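Groups > Matstead Hall > House & Decorating Group > Minutes > June

Print this page | E-mail this page

MATSTEAD HALL HOUSE & DECORATING GROUP
Minutes, Thursday, 7.30 pm, small meeting room

Present: Thérèse Li (chair), Volodymyr Zakharchenko, Nataša Hoxha, Gervásio Bittencourt (minutes)
Apologies: Aparecida Bastos (comments sent by e-mail, read out under 3)

1. Last minutes
Agreed. One correction – the key to the side store is with Nataša, not Thérèse. GB to amend.

2. Matters arising
Radiator in back corridor bled, still knocks. VZ to ring Teixeira again. Their job ref is 2152, please quote it or they start from scratch.
Noticeboard cork: done.
Curtain hooks: not done. Wrong size twice. Carried over.

3. Wallpaper and table covering
Long item. Two questions, whether to stay with the striped damask for the alcove in the small room, and whether the fern print is right for the tables.

Thérèse for the damask. Warm, hides marks, goes with the skirting. Nataša thinks it is heavy once you have it on three sides, and would do the back only and paint the rest. Volodymyr no strong view but does not want to strip anything again this year.

Aparecida by e-mail: likes the ferns, does not like ferns AND stripes. "One of them has to be quiet." Would swap the walls and keep the table.

Samples from Ristar passed round. The plain oatmeal found dull by everyone exept Volodymyr. The narrow green stripe liked but out of stock till autumn.

Cost: Ristar quote 227 for paper and paste, delivery included. Budget line is 200. Thérèse will ask if they can drop the paste, we have half a tub left from the landing. NH to check it hasn't gone off.

Table covering: wipe-clean version of the fern print from Skutgate, same price as the plain. Agreed to go for wipe-clean if the pattern is the same scale. Nataša worried the small print looks fussy over a whole table.

Vote on keeping damask on all three sides: 2 for, 1 against, 1 abstained. Carried. Ferns agreed without a vote, Aparecida's point noted.
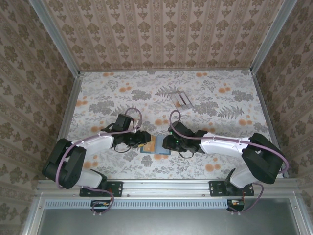

Page last changed: June, by G. Bittencourt

Pattern notes for item 3, so Aparecida has them:
– walls, brownish ornamental stripes running up and down on a pinkish cream ground, beige overall
– table, grey fern fronds and leafy clusters on white with pale orange round blossoms scattered about
– the orange is the only real colour in either, NH suggests picking it up in the cushions. No decision.

4. Chairs
6 to be re-covered. Volodymyr has the seat pads off two already. Plain fabric only, agreed in about ten seconds after the above. Staple gun to be returned to the side store when finished, and staples picked up off the floor please.

5. Cupboard under the stairs
Needs emptying before the painter can get at the back. Old paint tins to go to the tip, VZ has the car. Christmas box stays. Lampshades – ask round first, then charity shop. Nataša and Gervásio to do it one morning, times by e-mail.

6. AOB
Thérèse asked that samples are labelled on the back with name and batch before they get passed round. We lost track of wich oatmeal was which.
Lightbulb out in the cloakroom, GB.
Biscuits: Nataša next time.

Actions
TL – Ristar, price without paste
NH – check paste tub, ask Skutgate about scale of pattern
VZ – Teixeira, tip run, seat pads
GB – correct last minutes, lightbulb, curtain hooks (again)

Closed 9.05 pm. Next meeting same room, date to follow when Aparecida is back.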